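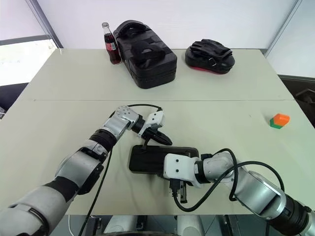

Cash bail for low-level charges should go, and I say that as someone who spent years asking judges to set it.

When I was a county prosecutor in Gurberg, a bail hearing on a misdemeanor lasted a few minutes. I read the charge, named a number, and the defense lawyer named a smaller one. The judge usually landed in between. I don't remember a hearing where anyone asked what the person in front of us had in the bank.

In December I sat through a morning of hearings again, this time in the public seats. A man charged with driving on a suspended license was held on $2000. He told the judge he could raise $238 by Friday. The next man, charged with a felony assault, had $4000 posted before lunch and walked out. Both are presumed innocent. One of them was home for dinner.

People who defend the system say money brings defendants back to court. For some it does. But most missed dates I handled had dull causes: a notice sent to an old address, a shift that couldn't be traded, a bus that runs twice a day. Ornella Gentile, who defended many of those cases across the aisle from me, used to call her clients the night before. They showed up. A text message costs the county far less than a jail bed.

There are people who should be held before trial. The state should have to prove that at a real hearing, with evidence and a lawyer present, and the judge should give written reasons. A price tag does none of that work. A dangerous defendant with money buys his way past it.

The worst effect is on pleas. A person who has been in jail for six days on a minor charge will often take any deal that opens the door, even with a good defense. I offered those deals, and they were accepted quickly. The conviction then turned up on every job application afterward.

The county board takes up the bail proposal again this spring. It covers misdemeanors only. I'd go further, but I would vote for it as written.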